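Small things and old tins – a gallery

Fetside table, 22nd April

We have been sorting out the odds and ends that build up in the drawers at Fetside. Most of it is small: cubes, tape, little plastic cases, bits of card. The plan is to keep it in old tins, which close properly and stack on the Sawatzky shelves.

Coffee tin at the far left, and a mix of small things on the wood. The blue tape has white circles on it.

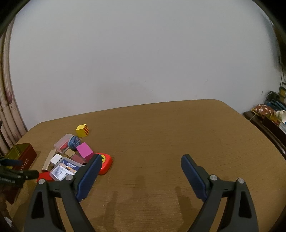
We started with about 700 pieces across the whole house and gave up on labels early. Anything with a charger or a lead goes in the hall cupboard. The rest is shared out by size, and a tin is full when the lid stops closing – no pressing down.

Red tin with a gold inside, on the brown cloth. Blocks and cases are sharing it for now.

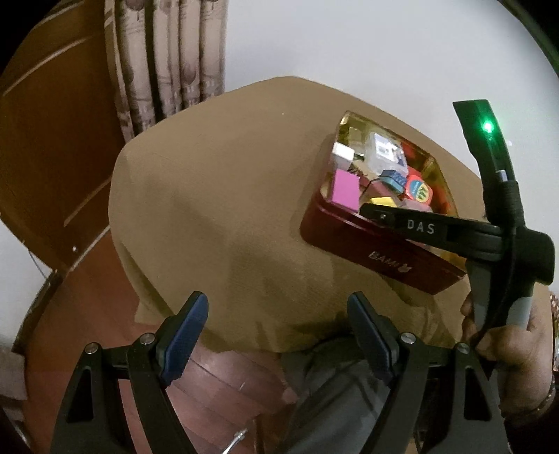 A reader from Flilledora wrote to say that tins are fine for blocks but poor for tape, which picks up dust along its edges, and that a paper bag inside the tin cures it. She has kept hers that way for 22 years.

The kitchen drawers come next, in June.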